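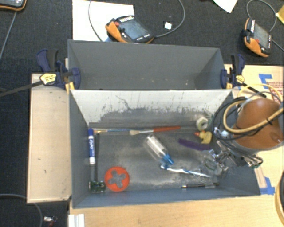

WORKSHOP & SHED

Clearing the odds-and-ends bin
By Tsion Ejigu

Every workbench ends up with one bin that takes whatever has no home. Pens, paintbrushes, an old toothbrush, a rubber duck. It fills up slowly and then you can't find the marker you need. I sort mine in May and again when the clocks go back, and it takes 21 minutes if the radio is off.

You want a second bin of the same sort, empty, stood right behind the first. Pick up one thing at a time. If you have used it since the last sort, it goes in the empty bin. If not, put it on the table and leave it there until the end.

Test pens and dry-erase markers on scrap as you go. Store markers flat with the cap pushed fully on.

Bend the bristles of each paintbrush with your thumb. Stiff ones can soak overnight in warm water and a little washing-up liquid if they were used for emulsion. Oil paint needs white spirit.

Old toothbrushes are good for cleaning threads and hinges, so keep two and no more.

Bare circuit boards should not go in the household rubbish. Take them to the small electricals bank at the tip.

Wipe the empty bin out with a damp cloth and dry it before anything goes back. Scratches and scuffs on the inside do no harm. Emiliano Bravo lines his with an offcut of carpet, but I find it holds the dust.

More in this section: Sharpening a chisel | Labelling jars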